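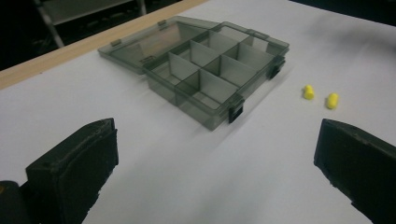 Figure 4. Organiser open, lid folded back, both earplugs out on the white surface.

Section 5: Your first practice task (sorting)

The Tivside hand-held gripper kit ships with a 54-page safety booklet and no suggestion of what to do once you've read it. Poladport asked us to fix that. The task in this section takes a new operator from opening the case to saving a usable recording, and needs nothing you'd be sad to lose under a couch.

You will need:
One compartment organiser with a hinged lid
Two foam earplugs, a bright colour if you can get it
A pale, matte work surface
A pair of Tivside grippers, charged and paired (see Section 3)

5.1 Laying out

1. Open the organiser and fold the lid right back until it lies flat. A lid left half up will come down at the moment of greatest concentration.
2. Empty every compartment. Yes, the one with the mystery screw too.
3. Set the earplugs beside the box with a clear gap between them. If they touch, the fingers will collect both and you'll learn nothing except humility.
4. Route each gripper cable off the side of the table on its own side. Crossed cables are the leading cause of calls to our support desk.

NOTE: The Brimard head unit expects a plain background. Patterned tablecloths confuse it, and it sulks.

5.2 Picking and placing

1. Put a hand in each gripper and hold both still over the table until the ready tone sounds.
2. Bring one gripper down beside the first earplug, fingers open.
3. Close slowly. Foam forgives a lot, but the force log doesn't. Keep the reading under 700 on the display.
4. Lift, move over an empty compartment and release.
5. Repeat with the second earplug, using a different compartment.

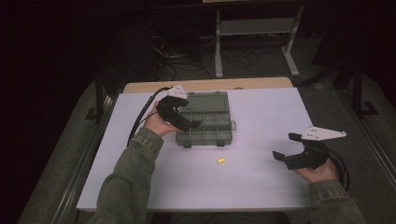

Figure 5. Both grippers over the table, with the organiser between them.

CAUTION: Keep your own fingers out of the jaws. They close on whatever is offered and have no sense of occasion.

You have 60 seconds per attempt before the recorder stops by itself. First-timers tend to use most of that on the first earplug. Hertta Laaksonen, who wrote the original Sangkhawat exercises, recommends approaching low and from the side, and breathing. 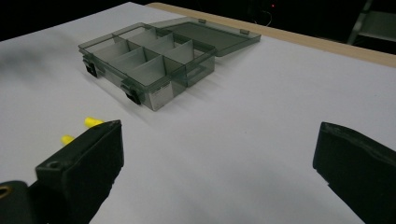

If the recorder shows error 958, a gripper has lost its position. Return both to their cradles, wait for the tone and begin again from 5.2, step 1. Swearing is optional – the microphone is off by default.

5.3 Packing up

Close the lid and press the latches home before you lift the box. Earplugs used for practice stay practice earplugs. Please don't put them in your ears.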